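Trondidby Play Kitchen Set (item 3613)
Review by Sena Nutsugah
Price paid: $60

I bought this set to replace a box of mismatched play dishes that had been handed down twice and was missing most of its lids. We have had the Trondidby for 2 months. It gets used nearly every day, mostly by a four-year-old and sometimes by her older cousin, who likes to run the restaurant.

The set comes in a plain cardboard carton with a sheet listing the parts. You get cookware, a colander, a plate, cups, a spatula and a bag of play food. There is no storage container, and the carton is too flimsy to use as one. I had a lidded bin already. If you don't, add that to the cost.

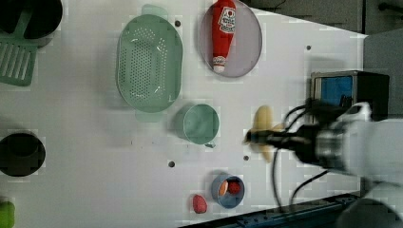

What I wanted was dishes close enough to real size that a child could copy what goes on in our kitchen. On that point the set does well. The colander is the best piece. It is big enough to hold all of the food at once, and the handles are wide enough for a small hand to get a proper grip. Ours has been in the bathtub, the sandbox and the dishwasher (top rack, which the sheet allows), and it hasn't warped.

The pots are fine. They stack badly, so they take up more room in the bin than they should. The handle on one had a rough seam when it arrived. I took it down with a nail file and it has been all right.

The spatula is long for the set. My daughter holds it halfway up, and it tends to tip out of a pot if she lets go. She doesn't mind. I'd have made it shorter.

Colors are mostly soft greens and black, and after the old box I was glad of it. The food is brighter, so it is easy to find under the couch.
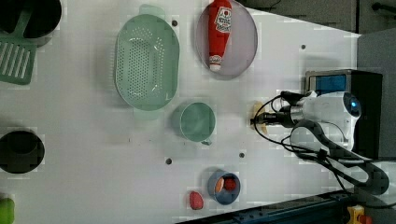
Scale is where the food lets the set down a little. The pieces don't match each other or the dishes very well. The small blue cup is a favorite for serving, but it fills up fast, and something usually ends up on the table beside it, like the red strawberry. The ketchup bottle has the opposite problem. It looks right lying on the plate, but then there isn't much space left for a meal. None of this stops the game, and a child will serve ketchup as the main course without complaint.

Wear so far is light. There are scratches inside the larger pot from the spatula. The label on the ketchup has stayed put through a lot of wiping, and I expected it to be the first thing to go.

I looked at two others before ordering. The Brato set is $149 and comes with a stand-up stove, which we had no room for. The Masanja set is cheaper, but it is mostly food with very few dishes, and we had plenty of food already. Caroline Makori, who teaches the Sunday class our daughter goes to, has the Masanja in her room and says the fruit holds up but the plates cracked in the first winter.

Replacement pieces can be ordered one at a time, with shipping on top. I asked for a second colander and it took nine days to get to Diltville. It was the same shade as the first one.

Good: colander, cups, easy to clean, sensible sizes on the cookware.
Less good: no storage, pots don't nest, food scale is uneven.

I would buy it again at $60. I wouldn't pay much more than that without a bin included.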